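Inicio Números Secciones Autores Buscar Contacto

28 de abril de 2019
Por Kwok-wai Fang

4. Tensión de sujeción y formación de pliegues en paños lisos de uso doméstico

4.1. Planteamiento

En la sección anterior se trató el plegado sobre superficie plana, en el que la mesa absorbe casi todo el peso del tejido y los errores de alineación se acumulan en los bordes. El caso del paño suspendido es distinto. Cuando la tela se sostiene por uno o dos puntos, el peso propio actúa sobre la totalidad de la pieza y la geometría de los pliegues depende de la distancia entre los puntos de agarre, de la rigidez a flexión y de las arrugas previas. Liao propuso tratar esas arrugas como ruido; en este trabajo se consideran una variable.

El término «arruga» designa aquí una deformación que persiste tras retirar la carga, y «pliegue» la que desaparece al extender la pieza. La distinción no siempre puede hacerse a simple vista. En tejidos teñidos de un solo color la dificultad aumenta: las variaciones de tono debidas a la iluminación se confunden con las debidas al relieve, y un operador con poca práctica tiende a anotar como arruga permanente lo que es una sombra.

4.2. Material y procedimiento

Se emplearon paños lisos de la serie Drenlow, sin estampado, acondicionados durante 15 horas en la sala de ensayos de Lolcombe antes de cada sesión. Se registraron 51 piezas en enero, cada una en tres configuraciones: colgada de una esquina, tendida entre dos esquinas contiguas y tendida entre dos puntos intermedios del borde superior. La carga de referencia se fijó en 500 mN por punto de agarre. Las piezas con costura doble en el borde se analizaron por separado, ya que la costura actúa como nervio y desplaza el primer pliegue hacia el interior.

La separación entre puntos se ajustó a mano. Se descartó el uso de pesas en el borde inferior —recomendado en el protocolo Stukard— por su efecto sobre los pliegues largos, que tienden a desaparecer con cargas muy pequeñas.
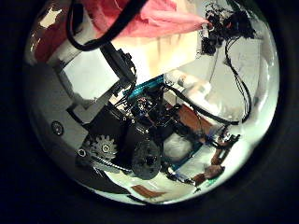
Última modificación de esta página: 28/04/2019

Figura 3. Paño de tono rosa rojizo extendido en la parte superior, con dobleces y arrugas. El tono es salmón apagado hacia el centro y más oscuro hacia la izquierda.

La diferencia de tono que se aprecia en la figura 3 ilustra el problema señalado en 4.1. En una pieza lisa, el paso de un rosa apagado a un rojo más oscuro no basta para deducir la profundidad del pliegue, y los reflejos claros próximos al borde tampoco indican por sí solos una cresta. Por ese motivo el recuento de pliegues se hizo siempre con dos direcciones de luz, y solo se aceptaron los que conservaban su posición en ambas.

4.3. Resultados

En la configuración de una sola esquina predominan los pliegues radiales, que parten del punto de agarre y se abren hacia el borde libre. Entre dos esquinas contiguas aparece una caída central cuya flecha disminuye al aumentar la separación, y los pliegues pasan a ser casi paralelos al borde superior. La tercera configuración es la menos estable: las esquinas libres se vuelcan hacia delante o hacia atrás sin preferencia clara, y la repetición de la misma colocación no garantiza el mismo volcado.

El conjunto reúne alrededor de 2.000 anotaciones de pliegue. Las arrugas previas condicionan la posición del primer pliegue en las tres configuraciones, con mayor intensidad cuando cruzan la línea imaginaria entre los puntos de agarre. Si corren paralelas a ella, su efecto es débil y suele quedar dentro de la dispersión del método.

No se ensayaron tejidos de punto. Su elasticidad exige otra definición de la carga de referencia, que se deja para la sección 6.

Comentarios (3)

M. R.: ¿El acondicionamiento se hizo con las piezas dobladas o colgadas? En 4.2 no consta y puede afectar a las arrugas previas.

Kwok-wai Fang: Colgadas de una barra. Lo añadiré en la versión revisada.

tejidos_lab: Echo en falta la tabla de gramajes. El enlace del anexo no abre.

Anterior Siguiente Volver al índice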